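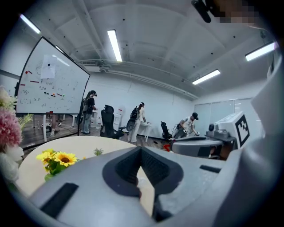

Figure 4.1 A gripper with a dark V-shaped pad at its centre and a square black-and-white marker close by.

Chapter 4
When Ministers Have to Go

Few moments in public life are as gripping as a resignation. A minister who was signing papers at breakfast can be out of office by 5 p.m., and the rest of us are left asking who really made the decision. Was it the minister, the prime minister, the party or the voters? Working that out is one of the great pleasures of studying politics!

In this chapter we look at how governments deal with claims of wrongdoing by their own members. We begin with the idea of ministerial responsibility - the rule that ministers answer to parliament for what they do and for what their departments do. It sounds simple enough, but wait until you see it tested.

Our main case is the River contract. A transport ministry agreed to buy 2,000 ticket machines from a firm called Ultix, and it later came out that the minister held shares in Kozłowski, the company supplying the parts. No law had clearly been broken. Even so, the minister was gone by the end of August, and the argument over whether that was fair is still a lively one.

Section 2 sets out the difference between a legal test and a political one. Keep the two apart in your notes, as later chapters lean on them heavily.

Before you read on

Write down four reasons why a minister might resign without having been found guilty of anything. Then compare your list with a partner's - you may well disagree, and that is a fine place to start.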